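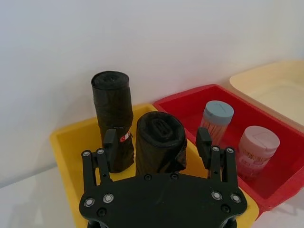 Thin film, thick margins

Marianna Tokarz has run process engineering at Draster for 12 years, and she thinks most buyers of trash bags read the wrong number. "Gauge is an average," she says. "A bag fails at its thinnest point."

Draster blows film on a line built by Kullik. The bubble is measured at 188 points around its circumference, and the die is adjusted until the spread falls within limits.

Recycled resin complicates this. Melt flow varies from one delivery to the next, and gels left in the melt become holes.

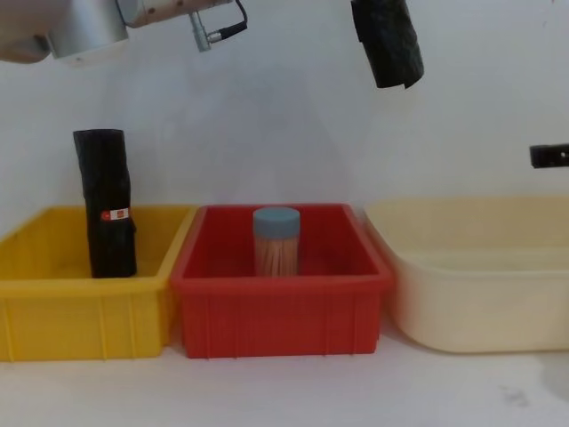 Tokarz now blends each delivery with the previous one before extrusion. Scrap fell by nine percent between April and the end of the trial.

She is less sure about going to 100 percent recycled content. "We can run it. The seal window gets narrow — a few degrees either way and the bottom opens."

Her colleague Frans Verbeke wants a second filter ahead of the die. Tokarz wants to see the pressure data first.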